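Worn thumb tip on wrist-cam hand: replace the skin or the whole distal link?
Tags: end effector, maintenance, Zeston

Styliani Chatzigeorgiou
Cell has a Zeston hand on a Rerov arm, 425 hours since the last service in February. Grip force on the thumb reads 15 percent low against the reference block. The fingers are within limits. Thumb was rezeroed twice, no change. Wrist camera view with the arm parked low over the carpet: 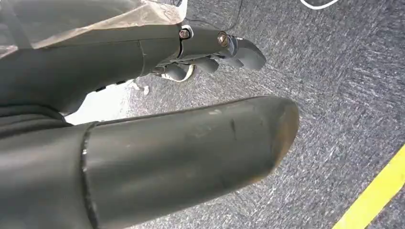
Thumb, distal section, with wear at the fingertip face.

The tip has gone tan, mostly along the outer rim. The scratch near the top edge I am not worried about. Can the face be resurfaced, or does the link have to come off? Film on the upper casing stays on for now.

Muchen Du
Replace the link. Resurfacing changes the tip radius and you will have to redo the contact calibration anyway. Sequence I use:
Power down and wait 30 seconds.
Support the thumb by hand before releasing the link.
Clean out the seam between the two sections. Yours shows specks along it.
Fit the new link, run the thumb through full travel unloaded, then rezero.
Check the ribbed cover at the thumb base for splits in the folds while you are there. Ours failed at 363 hours and the grit got into the joint.

Darius Lūse
had same on a Buton hand, was the tendon tension not the tip. check that first, its free

Yichen Hou
Agree with Darius on the order. Rezeroing does not correct tension. Measure it cold, then decide on the link.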